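Gittins hotel to replace steam boiler, shift laundry schedule

GITTINS - The Stenach Hotel will take its central laundry out of service in June to replace a steam boiler that has supplied the building's washers, dryers and flatwork ironer for most of its working life. Guest rooms will stay open during the work, according to a notice issued by the operator, Pukow Lodging.

The existing unit is a horizontal fire-tube boiler rated at 2000 pounds of steam per hour. An inspection last winter found scale on the tube sheet and thinning at the rear turnaround. The boiler passed at reduced pressure, with a condition that it be retubed or retired before the next heating season. Pukow priced both options and chose retirement.

Its replacement is a pair of smaller vertical boilers with a combined rating of 1550 pounds per hour. The lower figure reflects a change in equipment downstream. Two of the steam-heated dryers were converted to direct gas firing last year, and the ironer is now the only large steam load left. Either boiler can carry the ironer alone at reduced speed, so one can be shut down for cleaning without stopping production.

Fudis Mechanical holds the contract for removal and installation. The old shell will be cut into sections and taken out through the loading dock. Condensate lines in the basement corridor will be replaced over a length of 300 feet, and the return tank will be moved to the north wall to shorten the run to the feed pumps.

During the shutdown, sheets and towels will go to an outside plant twice a day. The first truck leaves at 6 a.m. Stayover rooms will have linens changed every third night unless the guest asks for more. The hotel processes 885 pounds of flatwork on a normal day and expects that to drop while the revised schedule is in effect.

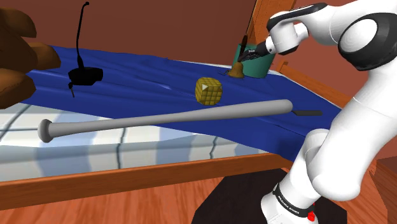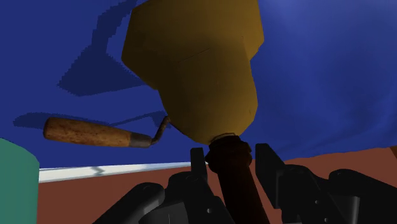

The city has issued the mechanical permit. A separate permit for the flue is pending, as the new stack will exit through the roof two bays east of the present one. Startup and combustion testing are to follow the final pressure test, and the regular linen schedule resumes once the inspector signs the operating certificate.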